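29/12/2024
By Nuanchan Sangkhawat and Ville Aaltonen

3.2 Looking after the hand-held grippers

We love how little the Tolby pair asks of us! Each gripper gets a marker check before a session, and both jaws are swapped after 565 grasps. A scuffed marker ruins tracking quickly, so we keep 3 spare mounts ready.

Figure 4. Both grippers in use beside the brick wall, with square markers on their white mounts. 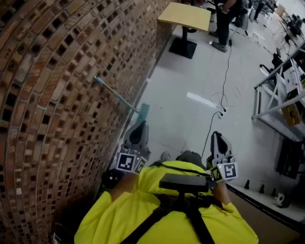

3.3 Marker replacement

Peel the old square off slowly, then wipe the mount.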